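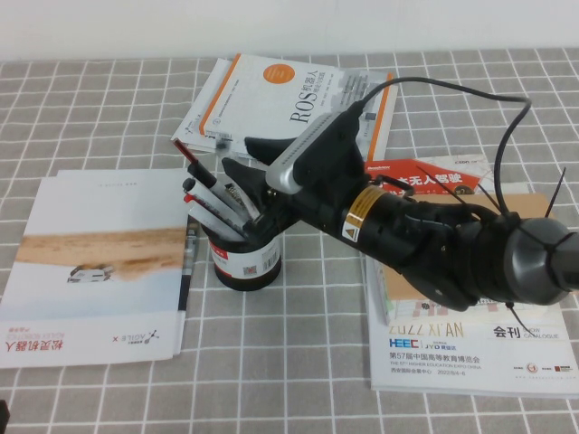

# Hi, we're Orever!

I'm Floarea Nedelcu, and I get to write this page because I complained the loudest about the old one. (It still said "coming soon" next to things we shipped two winters ago.)

Orever is a five-person software shop in Sturkbridge. We write the code that sits between "the camera saw something" and "the arm moved" -- perception, motion planning, and a whole lot of tooling to find out why those two disagree. We don't build arms. We buy them like everybody else, bolt them down, and get to work!

Our main product is Skenex, a planner and logging kit in one. You give it a camera feed, an arm model and a goal, and it hands back a path you can replay, pause and pick apart one joint at a time. Radu Stanciu started it as a weekend script of 200 lines. It has grown a bit, and he'd like me to mention that he's sorry about the variable names.

## How we work

Small objects on a tabletop are our favorite test. Pens and markers are thin, they lean on each other, and they roll if you look at them funny, so a grasp that's a few millimeters off shows up right away. 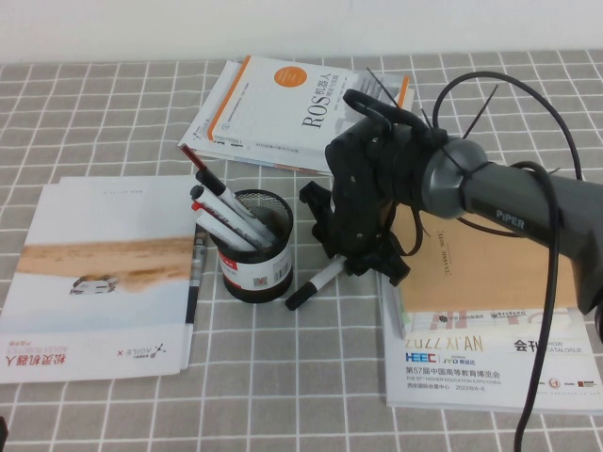 Every release of Skenex has to get through 855 recorded grasp attempts before it goes anywhere near a customer, and then we do live runs on the bench with fresh clutter. Paraschiva Jitaru owns that test suite and she does not give out free passes. I've had a change bounced 10 times in one month (November, I remember it well) over a wrist rotation that took the long way round. She was right, too.

Valeriano Rivas handles perception, mostly depth cleanup and pose estimates. Elisa Marras looks after Gavrilă, our little log viewer, which is free to download and probably the thing most people know us for -- it passed 3000 downloads last spring and we ate a very large cake!

## Come say hello

We work with labs, schools and small factories. If you've got an arm that keeps missing, send us a log and a few words on what you expected it to do. Messy logs are fine, and one of us will write back, usually Radu, usually before 9 a.m.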